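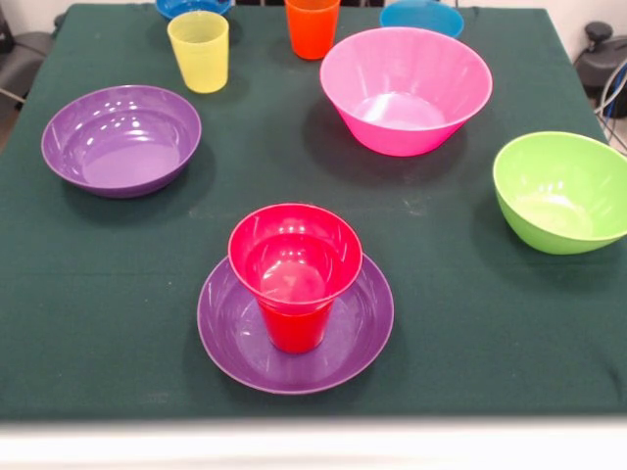
Trimel Table Felt, by the meter

Trimel is a heavy cloth for tables which are used every day. We sell it from the roll, in one width of 201 cm, and you can order any length from one meter up. The weight is 820 grams per square meter, so it lies flat by its own and does not need clips.

Colors: bottle green, charcoal, sand. The bottle green comes from a new dye lot since February and is a little darker than before. If you want to match an older piece, please write to us first and we will send a small cutting.

The upper side is brushed wool mix. The back has a thin layer of Steltier grip coating, which holds well on varnished wood and on glass. On raw wood we advise to put a paper liner under it, as the coating can leave a shadow after some months.

Care
Brush with a soft clothes brush, always in one direction. Small stains can be taken out with cool water and a white cloth. Do not machine wash. Iron only from the upper side, at low heat, with a towel between.

Cutting
We cut straight edges free of charge. Round and oval shapes are cut at our Cuevas workshop and need four working days more. Please measure the table two times, and tell us how much overhang you wish to have. Cut pieces can not be returned.

Full roll: 40 m
Article number: 763
Sample set: three colors, postage included

Orders which arrive before noon on Thursday leave the Zarnell warehouse in the same week.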